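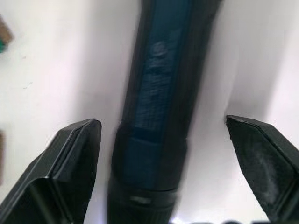 A navy-blue cylinder on a white surface.

Rosimeire Evangelista has repaired umbrellas in Skotham since January of last year. Before that she spent ten years in the alterations room at a department store, mostly taking up trousers, and she says she would have stayed if the store hadn't closed the floor.

"I had a sewing machine, a lease I couldn't get out of and a box of broken umbrellas from my aunt," she says. "So I started with the box."

Her shop is called Caltura. It is one room behind a shoe repairer, with a bench along the window and a rail where finished jobs hang with a paper tag on each handle. She opens four days a week and does her sewing on the fifth with the door locked.

Most of what comes in has a broken rib or a tip that has pulled off the canopy. A tip takes a few minutes with a needle and strong thread. A rib takes longer, because she has to find one that matches. She keeps old frames in tubs sorted by length and strips them for parts.

"People apologise when they hand it over," she says. "They say it was only a cheap one. I don't mind what it cost. I look at the joints, and if the joints are all right I'll do it."

Some she turns away. A bent shaft on a folding umbrella is hard to straighten so that it slides again, and she won't charge for a job she thinks will fail by winter. She also won't glue fabric. Someone always has, she says, and it has to be cut out before she can start.

She writes each job in a school exercise book. When we spoke she was up to number 965. The entry was for a man's walking umbrella with a loose ferrule, brought in by his daughter.

I asked whether the shop pays for itself. It does now, she said, though it didn't in the first year. A small repair is $10 and a new canopy is $100, and she doesn't do many canopies. What helped was a regular order from Araújo, a hotel on the harbour that lends umbrellas to its guests and used to throw them out by the bin-load.

"They come back in a terrible state," she says. "Guests use them as walking sticks. But it's the same model every time, so I know where everything goes."

She learned most of the trade from a retired repairer in Zidton, who let her sit with him on Saturdays and sold her his pliers when his hands got too stiff. She still rings him about older frames — he can usually tell the maker from how the spring is set.

Her advice for looking after an umbrella is short. Open it to dry, even if that means leaving it in the bath overnight. Don't roll it up wet. Don't swing it by the strap.

She would like to run an evening class, but the room holds three people at most and one of them would have to stand. For now she is looking for a second-hand cutting table, and anyone with one to sell can leave a note with the shoe repairer.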